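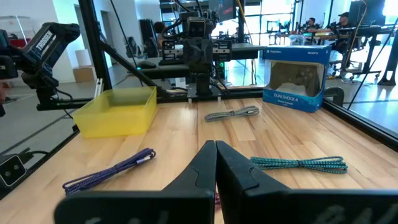 Category: Visits and meetings | Software | Manipulation

A morning at Lurkilier: notes on the software side

I went over to Lurkilier in April with Siu-ming Kao, mainly to see how they run their control stack now that they have moved off the version we both started from. The visit was arranged by Hsin-yi Tsao, who looks after the perception code there and who had offered us a look last year, when neither of us could go. We arrived a bit after nine and left before two. These are my notes, tidied up for the people at our end who asked for them. I have left out anything they asked me not to repeat.

Getting in

The building is a ten-minute walk from the station. Follow the signs for the car park and go past the first entrance, as the second one is the one with a bell. Visitors sign in on a tablet and get a paper badge. There is coffee on the first floor and the meeting room next to it had been booked for us, though we only used it at the end.

How the software is laid out

The first hour was with Lai-ching Choi, who wrote most of the current control layer. She drew it on a whiteboard and then showed us the code, which I found more useful than the drawing.

There are two processes that matter. One talks to the arms and does nothing else. It takes joint targets, checks them against limits, interpolates and sends them on. The other runs the policy or the teleoperation session, whichever is in use, and hands targets to the first through shared memory. They used to pass everything over a message bus, with camera frames and joint states on the same one, and when the frames backed up the joint commands arrived late. Splitting the two took Lai-ching a fortnight and she said most of that was spent on shutdown behaviour.

Shutdown is worth a paragraph, as it is the thing we have handled worst ourselves. If the policy process dies, the arm process holds the last position for 300 milliseconds, then ramps to a slow stop and stays powered. It does not go home. She was firm about this. Their earlier version went home on any fault, and home meant a straight line in joint space through whatever had been put on the table. Now a person has to press a key and confirm before anything moves again. Siu-ming asked whether operators found that annoying and she said yes, they did, for about a week.

The policy gives out a chunk of actions each time it is called. They run the first part of the chunk and ask for the next one while the arm is still moving, then blend the two over the overlap. The blending weights are in a config file with comments, and I have a copy of the comments if anyone wants them. Without the blending there was a small jerk at each join, which did no harm on large objects but made a mess of anything thin or soft. Cables were where they noticed it first. A gripper closing on a coiled cable has very little room for error in height, and a jerk at the wrong moment means the fingers shut on air or push down into the table.

Limits near the table

The table height is stored per cell, and it is measured by touching the fingertips down at several points with the current limit turned low. A plane is fitted through the points. Targets below the plane are clipped, with a tolerance that can be set for each task. Flat objects need a smaller tolerance than boxes and bins, obviously, and the first version had one value for everything.

I asked what happens when a policy keeps asking for a target below the plane. The answer is that clipping is logged, and if it goes on for more than a second the episode is marked. The arm carries on. They look at the marked episodes later, and Lai-ching said that nearly always the cause was a calibration that had drifted and the policy was doing what it had been trained to do. That matches what we see.

Perception

Hsin-yi took the second part. Their policies take images directly, so there is no separate detector in the control loop, and I had wondered what the perception people did all day. Mostly they look after the things around the loop: calibration, exposure, time stamps, and a set of checks that decide whether an episode is fit to be used.

Wrist cameras get knocked. It is a small thing but it takes up a lot of their time. Her tool takes the view from each wrist camera with the gripper fully open and compares the position of the fingers in the image with a stored reference. If they have shifted by more than a few pixels it refuses to start the session. It runs in under two seconds and nobody has to remember to do it, as the session script calls it.

Daylight is the other problem. With big windows the exposure changes through the morning, and auto exposure on several cameras means they each change in their own time. They tried fixing it and lost the dark end of the day. Now auto exposure runs between episodes only, and is locked from the moment recording starts. The exposure value is saved with the episode. Siu-ming thought this was the most useful thing he heard all day and has already put it into our own branch.

Clear plastic came up too. Their depth trials gave poor results on tinted and see-through bins, with the near wall sometimes missing altogether, so they dropped depth for anything with a bin in it and rely on colour images from more than one angle. She was careful to say that they had tested only one sort of depth camera and that others might do better.

Time stamps: everything is stamped on arrival at one machine, and each camera has a fixed offset measured with a flashing light. I asked if they had considered hardware triggering. They have, and they may do it, but the offsets have been stable enough that it keeps dropping down the list.

Planning, or the lack of it

I had expected a planner somewhere. There is one, called Brolivix, and it is used for a narrower job than I had thought. It works out the moves between episodes: getting the arms back to a start pose without hitting each other or anything on the table. It knows the arms, the posts and the table as simple shapes. It does not know about loose objects, so it lifts each arm straight up to a set height before doing anything clever.

Chia-jung Tang, who maintains it, would like to use it during tasks as well, for the long reaches where a learned policy adds nothing. The difficulty is in the handover. When the planner has the arm and gives it back, the policy finds itself in a state it may not have met in training. His current approach is to hand back only at poses taken from recorded episodes. It works for putting things in a bin. For tasks with two arms he said it was too early to tell, and showed us one attempt where both arms waited politely for each other until he stopped it.

We spent longer on this than planned. Kwok, which is their name for the scheduler that decides which process owns which arm, is simple enough to print on two sheets of paper, and I think we should copy the idea. Ownership is a token with a time limit. If the holder does not renew it, the arm process takes it back and treats it as a fault. There is no way to command an arm without the token, even from a debug script. I know of at least three debug scripts here that would stop working.

Tooling

Plulex is the episode viewer, and it was the part I most wanted to see. It runs in a browser. You get all the camera views lined up with the joint traces, the action chunks drawn as coloured bars, and any marks from the checks. Clicking on a mark jumps to one second before it. You can filter by operator, object set, cell and software version.

The last collection block they showed us had 600 episodes in it, of which around 60 had been marked by one check or another. Su-chen Liu reviews these by hand. She sits with the viewer open, keeps or drops each one and types a short reason. The reasons were free text to begin with and are now picked from a list, with a box for anything else. She said the box is still where she finds the interesting ones.

She also keeps the object sets in a plain spreadsheet, with a photograph and a note of which bins go with them. I liked that it was a spreadsheet. They had a database for it and went back.

Every episode carries the commit of both processes and a copy of the config. If the code has uncommitted changes the session will start, but the episodes go to a separate folder and the viewer shows them with a grey border. We argued for a while about whether it should refuse altogether. Su-chen's view was that people would then commit rubbish to get round it.

What I would bring back

Splitting the arm process from the rest, first of all. I think it is two or three weeks for us, given how our camera code is tangled up with the command loop – more if we do the shutdown properly, and we should. The wrist camera check is a day's work. The exposure lock is done. The ownership token needs a discussion before anyone writes code.

I am less sure about the table plane. Our tables are levelled more carefully than theirs and I would want to see our own clipping logs first, which means having clipping logs.

Questions I did not get to: how they handle a change of gripper fingers in the middle of a data set, and whether the blending weights depend on the speed of the task. Hsin-yi has said she will answer by email. They are happy to come to us in return, and Siu-ming is looking at dates.

Sign up to our newsletter for new visit notes and meeting reports. You can unsubscribe at any time.

Contact | Privacy | Back to top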